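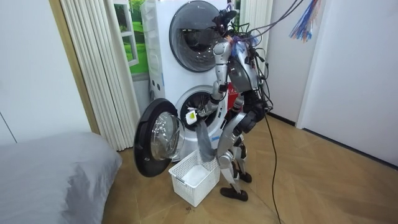

How does a washing machine get stuff clean?

OK so — behind that round door is a big metal bucket called a drum. It has tons of little holes in it. Water comes in through the holes, and the soap goes to work. Soap grabs onto grease and dirt and holds it in the water.

Then the drum turns. Slow at first. Clothes get lifted up, flop down, lifted up, flop down. All that floping knocks the dirt out.

Next the dirty water drains away. Clean water in. Rinse!

Last part, the spin. Super fast. Some machines go around more than 600 times in one minute! Water gets flung out thru the holes. Clothes stay in.

What's the thick rubber ring by the door for? It's a seal. Keeps the water off your floor. Socks love to hide in the folds — always check there.

Taking out the wash:
Wait for the door to unlock.
Put the basket right under the door.
Pull things out one at a time, big stuff can get tangled.
Feel around the drum for small stuff.

Never climb inside. Not even for hide and seek.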